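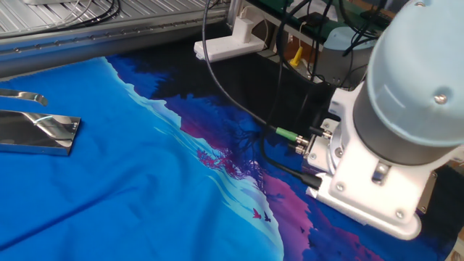 退货间搬空那天没人说什么

Irkdale，2018年1月4日。早班六点开始，天还黑着，货车倒进三号门，倒车声响了很久。Elin Jenkins站在传送带尽头，手套还没戴，先喝茶。她在Ngau的退货部干到第六个年头，现在是早班组长。问她机器来了之后什么变了，她想了一下，说：午饭。

午饭的时间变了。以前十二点整，所有人一起停，拆包台上的东西就那么摊着，回来接着干。现在要轮流吃，两个人一拨，因为那条线不停。听起来小事。可是以前那张长桌坐得满满的，谁家孩子考试、谁的车又坏了，全在那半小时里讲完。现在端着饭盒进去，里面坐着一个你不太熟的，低头看手机。

Ngau这家公司外面的人不大听说，但你网上买的东西退回去，很可能就从这儿过。衣服、家用杂货、玩具、厨房小件，什么都有。退回来的箱子拆开，东西拿出来，看一眼，摸一摸，判断：能再卖，打折卖，报废。然后叠好，贴标，上架。早班一天过手1,264件，这是去年八月排出来的定额，写在白板上，一直没擦。

白板旁边贴着排班表。八月以前那张纸有两栏，现在多了第三栏，抬头写的是Irkus。

Irkus是那套机械臂的名字，Trultero公司做的。准确一点说，Irkus是软件加机械臂加一张台子，整套卖。Ngau签了合同，先装一条线，试用，然后再谈。装机的那块地方原来是退货间的里屋，拆包台、两排铁架、一张沙发。沙发是员工自己抬进来的，谁抬的已经说不清了。周末搬空，周一早上来一看，地上只剩沙发腿压出来的印子。

“也没人通知说沙发要走，”Jenkins说，“其实也不值钱。破的。”

她说完这句就去接货了。

去Trultero要坐四十分钟的公交，在Irkdale另一头，一栋两层小楼，楼下是卖地砖的。Simone Arruda在二楼，负责抓取这一块，也就是教机械臂怎么拿东西。她说话快，边说边敲键盘，我的本子跟不上，有几句只记了一半。

她来之前在Ngau的拆包台边上站了两个星期。真的站着，看。公司本来只给她批了两天。“两天我连他们在干嘛都没看懂，”她说。她以为难的是重的东西，结果仓库里的人最烦的是软的。衣服。床单。袋子漏了的毛绒玩具。软的东西每次样子都不一样，一件T恤扔到台上，有一万种皱法，人手一抖就开了，机器得想半天。
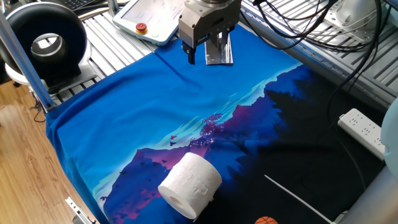

仓库里的东西从来不会一件一件乖乖排着队来，这是Arruda在拆包台边上学到的第一课，她回来之后把测试的办法整个改了。原先的做法是白台面，一次放一样，灯打得亮亮的。谁都抓得到。现在台上铺的是布，花的，一件大号的蓝色印花T恤，摊平了，紫色的山、深色的树林，花得人眼晕，再往上放别的。一卷卫生纸就那么侧躺在山的位置，白的，压着花纹。夹爪悬在上头，张开。对人来说这算什么题目，闭着眼睛都摸得到。对摄像头来说，底下那些树影和鸟也都是“东西”，得先分清哪个拿得起来、哪个是印上去的。Arruda说她在拆包台看到过一模一样的麻烦，有个新来的女孩伸手去捏衣服上印的一颗扣子，捏了两下，全组笑了一上午。

“人也会认错，”她说，“人认错了会笑。机器认错了，开会。”

说到开会。Ngau和Trultero每周四碰一次，电话会，Jenkins也得参加。她一开始不愿意，觉得轮不到她讲话。头两次她确实一句没讲，光听着两边讲什么节拍、什么良率。第三次有人说某类包裹失败率高，原因待查，她忍不住插嘴：那是胶带。那家卖家用的胶带特别黏，拆开以后胶边翻出来，沾手，我们都拿指甲刀先剪掉。电话那头安静了一会儿。然后有人问能不能再说一遍。

后来她的岗位说明里多了一行字，“工艺反馈”。工资没多。这个她提了两遍，让我一定写上。

这种事在仓库里到处都是。拆包拆久的人知道哪家的鞋盒底下会塞东西，知道黑色毛衣得拿到窗边看，灯底下看不出毛球。这些从来没写进过手册。手册上只有：检查商品外观。四个——六个字，随便吧。以前新人来了，跟着老的站几天就会了。现在老的一半时间对着屏幕，新人跟谁站？

夜班的情况又不一样。夜班本来人就少，现在机器那条线归夜班看，一个人看，坐着。听着舒服。我去坐了两个钟头，困得不行。要盯着，灯变黄了走过去，把卡住的东西拿开，按一下，再坐回来。有时候四十分钟不亮一次，有时候连着亮。拆包的时候手在动，脑子可以想别的，想菜，想贷款。看机器是反过来的，手闲着，脑子不能走。一个夜班的老员工跟我讲，下班比以前累，可是跟老婆说不清楚累在哪儿，“我坐了一夜啊”。

他腰倒是好了。以前贴膏药，一星期一盒，现再不贴了。

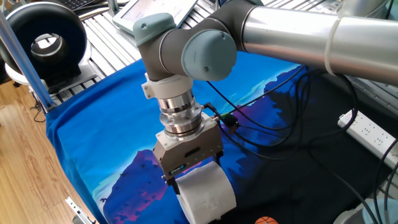 腰这个事得公平地写。退货部以前请病假，十次里有好几次是腰和手腕。低头，弯，提，转身，一天下来就那几个动作。装机之后请假少了，人事那边不肯给我数字，但排班的人说得很干脆，以前每周都要到处打电话求人顶班，现在一个月打不了几次。Jenkins自己的右手腕戴了三年护腕，去年秋天摘了。她说摘了以后手腕凉飕飕的，不习惯。

所以问大家恨不恨机器，没什么人说恨。也没什么人说喜欢。说得最多的是“它慢”。真的慢，至少现在。拿一件，停，换个角度，再停。熟手一分钟能过好几件，它在那儿琢磨。有人刚开始时故意跟它比，比了两天就没劲了，赢得太容易。可是它不下班。到早上一看，夜里过了563件，没加班费，没宵夜补贴。慢不慢的，账就是这么算的。

人少了没有？少了。Ngau的说法是没有因为Irkus辞退过一个人，这句话我核过，是真的。合同到期的没续，走了的没补，旺季的临时工少招了一批。临时工里有几个年年来，从八月干到过完年，靠这几个月把一年的房租垫上。去年他们打电话来问，得到的答复是今年名额有限，请留意网站。我联系上其中一个，她在面包房找了早班，说还行，就是凌晨三点起。不肯让我写名字。

管运营的人回我邮件，很客气，三段。第一段讲员工是最宝贵的，第二段讲转岗培训，第三段又讲了一遍第一段。

转岗培训我也去旁听了，在二楼小会议室，投影仪偏绿。讲怎么看报警代码，怎么清理夹爪，什么时候可以自己动手，什么时候一定要打电话。讲课的就是Arruda。她带了一沓打印纸，结果没怎么用，一直在回答问题。问题比她预想的具体得多。手套会不会被夹进去？急停按下去之后，东西会不会掉？要是我觉得它要碰到什么了，可它还没碰到，我能不能按？

最后那个问题她答得很慢。能，她说。随时能按。按错了没人会怪你。

后排有人小声说，那可不一定。大家都听见了。Arruda也听见了，没接。

过后她专门给Ngau写了信，要求在现场守则里加一句，按急停不计入个人考核。来回改了好几稿。加上了，字号很小，在第二页。 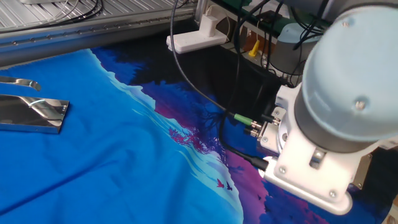 再回Trultero那天下雨，楼下卖地砖的把样品都收进去了。Arruda在弄反光的东西，这是Ngau那边新提的要求，厨房小件的退货要上线了，勺子、夹子、锅盖，亮的占一大半。软的还没完全弄明白，亮的又来了。亮的东西麻烦在于它看起来像别的东西。台上那块抛光的金属板，平平的，搁在蓝布上，靠下那条边就映着布的蓝，板面上还弯着一道电缆的影子。上面一根细长的弯条，也是亮的。你站在那儿看一会儿，自己都要吃不准边在哪里。手臂就停在布的上方，浅蓝色的圆壳子，接头上绿的那一圈很显眼，黑线从那里拱起来往后走。我问她线会不会挂到东西。她说会啊，所以要有人看着。

这句话她说得很顺，后来自己也愣了一下。

“我们写材料的时候写的是无人值守，”她说，“我改过一次，改成少人值守。销售又改回去了。”

她不太喜欢谈大的问题，什么未来、取代。问了两次，两次都绕开。第三次她讲起她母亲，在洗衣厂熨了大半辈子床单，后来厂里进了烫平机，一头进一头出，她母亲改去出口那头接。还是站着，还是那么热，只是再也不用熨斗了。退休的时候厂里送了她一个熨斗。Arruda讲完了自己先笑。又说她母亲家里从来不熨衣服，什么都不熨。

回到仓库。下午换班的时候，里屋那条线旁边站着三四个人，没在干嘛，就是看。机械臂在一件外套上面转来转去，下去，又上来，没拿。有人在旁边给它出主意，袖子，抓袖子啊。另一个说抓领子。声音都不小，跟看球似的。Jenkins走过去说别围着，夹了手算谁的。说完她自己也没走，抱着胳膊看了一会儿。

领子，她说。

他们给机器起过外号，我听到过三个，有两个不能印。剩下那个叫“姑爷”，意思是吃饭不干活，来了还得人伺候。Arruda知道，据说她让人打了一张标签，还没好意思贴。

三月合同要重谈。装不装第二条线，楼里传什么的都有。有人听说要装六条，有人听说一条都不装、这条也要拆。问运营，说一切以正式通知为准。排班表倒是先动了，二月那张己经贴出来，第三栏比原来宽了一点。Jenkins说可能就是打印的问题，那台打印机一直有毛病。

我问她沙发后来去哪儿了。她说在她车库里。两个人抬的，抬得腰疼了三天。她打算开春天气好了问一声，午休那间屋子靠窗还有个空，量过了，放得下，就是门得卸。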